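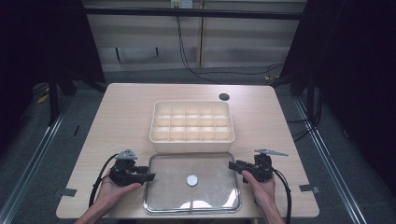
Xiuying Wan would like everyone to stop buying the big ones. Her view, given over the phone while she was plainly doing something else, was that a compartment tray with more than twenty holes is a drawer with walls in it, and that people fill the first row, feel good, then tip the rest in any old how.

I'd called to ask her about buttons. We got to the buttons eventually.

So, small parts. Buttons, beads, washers, game counters, the flat white things that come off the bottom of chair legs. Everybody has them, in a jar or a biscuit tin or the pocket of a coat. This piece is about getting them out of the jar and into a tray with compartments, fifteen of them in my case, three rows of five, cream plastic. And about the second tray, the flat metal one, that I had never thought about until this spring and now won't work without.

The jar first. Mine came from an aunt. It held buttons mainly, plus the usual: hooks, a thimble, two foreign coins, a key. I had always guessed a few hundred buttons. Kaiwen Yan, who runs the Clullach sorting evenings and has a sharper eye, guessed 2,000 before the lid was off. The final tally was 3,166. I counted because Kaiwen made me. You write the number on a slip and it goes in the bottom of the jar, that's the house rule there, and when I asked what it was for he said it was for the slip.

Clullach is an upstairs room over a fabric shop. Long tables, good lamps, a kettle with a temper. People bring whatever they have. The evening I went there was a man with clock screws and a mother and daughter splitting a bead collection down the middle, not entirely peacefully. Nobody talks much in the first hour. After that you can't shut them up.

How it goes

You pour onto the flat tray, never onto the table. A handful, no more. The flat tray should be metal, with a rolled rim, and shallow enough that your fingers can come in sideways. Things slide on steel. You can push a button to the edge and it rides up the rim and into your hand, and on a wooden table it just sits there and you end up digging at it with a fingernail. I did one jar that way, years ago, and gave up at the half.

Metal also talks. A plastic button and a shell button land with different sounds, and after a while you sort partly by ear. Aleksi Hakala swears he can tell bone from plastic with his eyes shut. We tested him. He got 9 right and then dropped one under the radiator and called it off.

Put the flat tray closest to you and the compartments behind it, so your hand always travels away from your body and comes back empty. Some people do it side by side. Fine if you have the elbows for it. I knocked a full row into my lap trying.

One piece at a time for the hard ones. This is the bit I fought. Clear the tray, put a single button in the middle, look at it, decide. It's slow and you feel silly – a grown person staring at one white disc – but the whites are where every sort goes wrong. White, off-white, cream, ivory, yellowed white that used to be white. In a heap they are all the same color. Alone on steel they aren't.

The fifteen

What goes in the holes is the whole argument. There are schools.

Color people do color. It looks wonderful on the first night and it's a nuisance ever after, as you never need "a blue button," you need four of the same blue button. Size people are more useful and less fun at parties. Azra Leka sorts by holes, two or four or shank, then by size inside that, and she can put her hand on a match faster than anyone I've watched. Her trays look terrible. She does not care.

I went with a mix and it has held up. Back row: shanks, by size, small on the left. Middle row: four-hole, same way. Front row: two-hole in three of the cells, then a cell for sets, tied on thread, and a last cell for I Don't Know.

You need an I Don't Know. Wan was firm on this and so was everybody else I asked. Without one you stop dead at the first odd thing, a toggle or a cracked buckle, and stand there holding it, and that's the end of your evening. With one, you drop it in and go on. Just the one cell though. Two and it spreads.

Leave a cell empty if you can possibly stand it. I couldn't.

Buying, briefly

I tried trays from two makers, and borrowed others. The Ruko is the one most people at Clullach had. Thin walls, which I thought was a fault and now think is the point, you get more room in the cell and the corners are easier to see into. The outside edge is lifted a little so you can pick up the whole thing full without your thumbs going in the beads. No lid. The missing lid bothered me for a week and then I put a folded dish towel over it and stopped thinking about it.

The Lukholm is heavier and handsomer and has a lid, and the lid is the trouble. It doesn't sit down on the inner walls, so if you turn the tray over in a bag everything goes visiting. Mine did, on a bus. Three hours of work. I sat and looked at it through the lid the whole way home.

For the flat tray don't buy anything special. A kitchen one is fine, a baker's one, whatever has no dents in the bottom. Dents collect. Toshio Tsuji uses a tray from a dentist's closing sale and is insufferable about it, but I've used it and yes, it's nicer. The rim's rounder. Things come off it clean.

Tweezers I go back and forth on. For beads, yes. For buttons your fingers are better and the tweezers only make them jump.

The table

Light, plain, smooth. Pattern is the enemy. I worked for a month on an oilcloth with lemons on it and found, when I finally took it off, eleven yellow buttons I'd have sworn weren't there. A pale wood top is about the best thing going, you can spot dark strays on it from across the room. Pale strays you find with the side of your hand.

Rounded corners if you have a choice. You get up a lot, and you get up stiff.

Watch out for desks with a cable hole. I mention this as the owner of one. It's at the back right on mine and it has eaten, to my knowledge, a brass shank, a very good green glass bead, and one earring that wasn't even part of the sort. Stuff a sock in it. Tsuji puts a strip of tape on the table where his trays go, so they come back to the same spot each time he sits down, and I laughed at this and then did it the next day. Your hand learns the distances. By the second evening I was dropping things in the right cell without looking, or near enough, and if the tray had drifted a couple of inches I'd have been filling the wrong row for an hour. Which I also did, before the tape.

How long

Longer than you want. My jar took eleven evenings. Leka did one of 2,000 beads over a single weekend and said never again, her neck wasn't right until the Wednesday group had come and gone. An hour and a half is a good sitting. After two hours the creams and ivories start going in together and you'll only have to fish them out.

Music, no talk radio. With talk you find yourself holding a button and listening to a person.

And do stop in the middle of a handful if you need to. I used to think you had to clear the tray before you could get up. You don't, it'll wait. I've come down in the morning to one button sitting on the steel, and had it sorted before the coffee was through, with a fresh eye, after twenty minutes of getting nowhere the night before. It was ivory.

What you do after

Some people count and stop there. They have the tray on a shelf and look at it. Hakala gives his away in sets, tied, in envelopes, to anyone who is mending. Leka sells the glass. There is a swap in September, run out of Yu, the little notions shop two doors down from Clullach, and I'm told people come with their trays covered in plastic wrap and don't let go of them all day.

I mended a coat. Four-hole, dark brown, the larger size, so middle row toward the right. It had been missing that button for three winters and I had the match the whole time, in the jar, under the thimble. Took me less than a minute to find. The sewing took longer, I'd lost the needle.

The key is still in I Don't Know. I've tried it in everything in the house, and in my neighbor's shed with permision. If your aunt also had a jar, write in.

Sorting evenings at Clullach run through the spring. Bring your own flat tray, compartment trays can be borrowed, tea is free and the kettle is everybody's problem.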